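We use cookies to remember your reading preferences. By continuing to browse you accept this. Manage settings

Filed under: Workspace news, Moves & Makeovers

The big room at Farkgate is back in business

March 10, 2022

If you haven't been up to the second floor at Farkgate lately, go! The big room is open again, and those of us who remember the old version (brown carpet tiles, a suspended ceiling that sagged over the printer) are still a little giddy about it. The ceiling tiles are gone, 436 of them by the contractor's invoice, and what was hiding above them turned out to be the best thing in the building.

Everyone who walks in looks up first. All that height had been sitting up there for years, doing nothing except collecting dust and one very old tangle of phone cable. With the tiles out, the room feels twice as big, and people who used to grab a coffee and run back to their own floor are now sticking around to chat. I've had three conversations by the doorway this week that would have been emails a month ago.
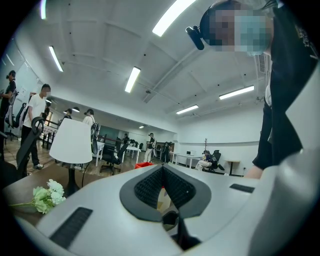
Paint was the big argument, as anyone on the planning emails will remember. There was a strong push for charcoal, the way they did it at Zaltau, and a smaller but louder group who wanted the ducts picked out in yellow. I'm so glad white won. With the beams and ducting left exposed against a white ceiling, the long fluorescent fixtures have something to bounce off, and even toward the back wall you get a good even light. The fixtures run at different angles too, which I thought would bother me and doesn't one bit — it makes the place feel like a workshop instead of a waiting room.

Now, chairs. We kept the black office chairs, and I know a few of you were hoping for something new. The quote for replacements came to $1405 for a first small batch, and that was before delivery, so we spent the money on having the old ones serviced. New gas lifts where they were needed, new casters all around. Try one before you grumble! The high-backed ones are the comfiest by a mile, and they go fast in the morning.

The layout is deliberately loose. Some 61 people signed up to use the room in its first stretch, and no two groups seem to want it set up the same way. So we've left a good wide run of open floor and asked everybody to push chairs back in toward the sides when they finish. It's working nicely so far. The Dantas folks had it for a full afternoon of standing-up work and left it tidier than they found it, and the Wadier team held their planning day there with half the group perched on the window ledge by choice.

A few practical bits. Booking is still through the front desk sheet, in blocks of 2 hours. The vents are louder than they were now that there's nothing between you and them, so if you're planning a quiet call, take one of the side rooms. Please don't hang anything from the beams, however tempting (and it is tempting, I've priced up plants). Sneakers are fine, heels are fine, but anything with grit on the sole should be wiped at the mat, because the new floor finish is still curing.

Still to come: a proper coat rail, a second whiteboard, and blinds, which are on order and expected in June. If you have a strong feeling about the color of the blinds, the suggestion box is by the stairs. I'm already leaning toward green.

Comments (4)

ductfan
Team yellow has not forgotten. Looks great though.

second_floor_regular
Can we get a sign about pushing the chairs back in? Our group went in after lunch and they were all over the place.

Marigold22
I was one of the charcoal people and I take it back. So much brighter than the Zaltau room.

tea_at_four
Green blinds, yes please. Is the kettle staying where it is?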